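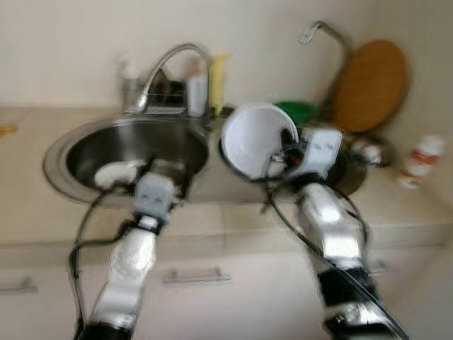 The round sink in the Hollenstein Street kitchen, set into the beige countertop. A white bowl is to the right of it.

Shared kitchen on Hollenstein Street back in use

Vastdale, 15 June 2020

The ground floor kitchen at the Virkmont building on Hollenstein Street is open to tenants again after 13 weeks of repairs. The building office handed out new key tags this morning and the first household had the room booked before lunch.

The kitchen was closed in the spring after water was found under the counter. A joint below the old sink had been leaking for long enough to soften the floor of the cabinet and mark the wall behind it. The office first expected to have the room shut for a few days. When the cabinet was taken out, the damage went further along the wall than the plumber had been told, and the job was handed to Barier, the firm that looks after the building's plumbing and interior repairs.

Barier took out the old counter, the sink and the lower part of the wall lining. The drain was moved a short way to the left and given a new trap. The water supply now has its own shutoff inside the cabinet, so that the sink can be worked on without turning off the water to the laundry room next door. That was a sore point with tenants last winter, when the laundry was without water on three separate occasions for repairs in the kitchen.

The new sink has a round steel bowl. The old one had two square basins, and a number of tenants had asked for the same again. The office says square basins would not have left enough counter on either side with the drain in its new position. Most of the people who use the room wash a few plates and cups after a meal and want somewhere to put them down, and the counter was given priority for that reason.

The faucet has a tall arched spout, high enough to get a stock pot under. The old spout was low and fixed, and large pots had to be filled with a pitcher.

The counter is beige and the cabinet fronts are cream. Both colors were picked by tenants in a vote held by paper slip at the mailboxes. Of the slips that came back, 26 were for cream and eight were for dark green. The wall color was not part of the vote. 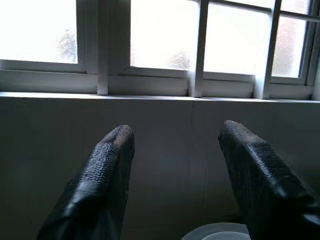 The wall in the kitchen, with a faint vertical seam between two panels.

The wall has been left plain. Barier put in panels so that a single section can be taken down if there is trouble with the pipes again, and the seams will stay as they are. Some tenants asked at the spring meeting whether tile could be put up below the window. The office got a price for it and decided against it for this year. It may come up again when the budget for the upper floors is settled.

Tenants are asked not to put up hooks or shelves of their own, including the stick-on kind. Two of the old panels had been drilled for a spice rack at some point and water had gotten in behind them through the holes. Anyone who would like a shelf in the room can leave a note at the office and it will be looked at with the next round of work.

The lower cabinets are being kept empty through the first part of July so the plumber can check the joints under load. After that the shelves will be given out by floor, as they were before. Pots and dishes that were boxed up when the room was closed are in the storage room behind the mailboxes. The boxes are marked with the shelf they came from. Anything not picked up by the end of July will go to the giveaway table.

The repair came in under the amount set aside for it, and rents are not affected. Part of the money left over will go to a new light over the counter, which is on order. The rest has been put back in the building fund.

The room can be booked in two-hour blocks on the sheet by the door. For now it is one household at a time, and the block includes the time needed to clean up. The sheet for the coming weeks is already up. Morning blocks are mostly free and the ones after five are going fast. Tenants who only want to wash up something from their own apartment do not have to book, but should give way to whoever has the block.

There is a deposit of 100 dollars for private parties, the same as before. It is paid at the office and returned when the key tag comes back, provided the room has been left in order. Regular bookings by tenants are free.

The old key tags no longer work and can be dropped in the box outside the office. Each household gets one new tag. A second tag can be had on request for households with children in the after-school group, which used the kitchen for its snacks until the closing and plans to do so again in the fall.

Tenants on the second and third floors have been using the small kitchenette near the rear stairs in the meantime. It will stay open for the summer. The office has had complaints about the state of the refrigerator there, and food without a name and apartment number on it will be thrown out at the end of each week.
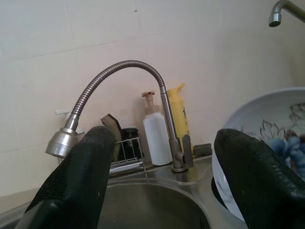
Washing up and what to leave at the sink

The office has put out a short set of rules for the new sink, partly in answer to questions from tenants. They will be on the inside of the cabinet door as well.

Wash your own dishes before your block is over. Bowls, plates and cups should not be left in the sink for the next person, even to soak. If something has to soak, take it back to your apartment in a tub.

Scrape plates into the bin before they go in the sink. The drain has a strainer that lifts out. Empty it in the bin and put it back. Cooking oil and fat do not go down the drain under any circumstances, and there is a can for it at the back entrance.

Soap bottles can stay at the back of the sink, against the wall. They should be kept near the faucet and off the open part of the counter. The building pays for dish soap and hand soap, and tenants are welcome to add their own. A bottle that has run out should go in the recycling, and a note on the booking sheet will get a new one put out. The old kitchen had a collection of nearly empty bottles behind the sink, and the rim under them was the first place where the sealant came away.

Let the water run cold for a moment after using hot. The plumber has asked for this while the new seals are settling. The faucet lever should be pushed all the way down when you are done. If it drips after that, do not force it. Report it the same day.

Wipe the bowl and the rim with a soft cloth or a sponge. Steel wool and scouring powder will scratch the sink and are not to be used on the counter either. Hot pans should be set on a trivet. The counter material can take a warm plate but will show a ring from a pan that has come straight off the stove.

Dry dishes and put them away. Anything left out overnight will be moved to the shelf by the door and kept there until the end of the week.

More work in the building

Barier will be back in July for the laundry room, where the floor drain is to be replaced. The work is expected to take four days, and half of the machines will be running throughout. A notice with the dates will go up on the board and in the elevator once the parts have come in.

The bike room will be painted after that. Bikes have to be out by the morning of the first day of painting, and the office will open the side yard for them. Bikes without a Virkmont sticker will be tagged first and removed later in the summer if they are not claimed.

Questions about the kitchen, the booking sheet or boxed-up dishes can be left in the office mail slot or asked at the window during opening hours. The window is closed over lunch. Leaks and dripping faucets should be reported by phone at any hour, on the number printed on the back of the new key tags.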